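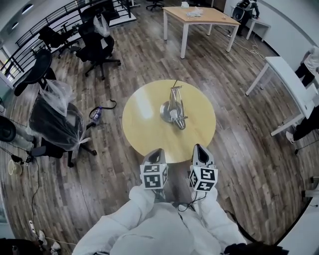
Moreira 42-inch round table, reviewed after seven months

I bought the Moreira in March to replace a rectangular table that took up too much of our kitchen. It cost $258 with delivery. The same table was $248 when I checked again last week, so watch the price if you are not in a hurry.

Assembly

The top and the pedestal come in separate boxes. Mine arrived two days apart. There are eight bolts and one hex key, and the key is too short to get a good grip on the inner bolts. I used my own. The instructions are four drawings and no words. Drawing three shows the washers on the wrong side of the bracket, and I had to take two of them off and start over. It took me an hour and ten minutes, alone.

The top

The finish is a satin lacquer over light wood. It has held up to daily meals with two kids. Hot mugs left one faint ring in April that I can no longer find. Ballpoint pen does not come off. I tried dish soap, rubbing alcohol and baking soda, in that order, and stopped there.

In the morning the lacquer throws back a lot of light. If your table will sit next to an east window, you will want a blind or a cloth.

Stability

Good on a hard floor. On carpet it rocks a little when someone leans on it to stand up. The feet adjust, but only by a quarter turn or so before they get loose. I put felt pads under two of them and left it.

Seating

Four people fit well. Five is possible if one is small. The pedestal is wider than it looks on the store page, and my knees hit it if I pull in close.

Compared with the Hasten

My neighbor Geeta Uniyal has the Hasten, which is the same width and costs $114 more. Hers is heavier and does not rock at all. The edge is also rounded, where the Moreira's is nearly square and hard on the forearms. I would still have trouble paying the difference.

Customer service

One foot was missing. I wrote on a Monday and had a new one that Friday - no charge, no photos asked for.

Four stars. I took one off for the instructions and the feet.

Updated October 2023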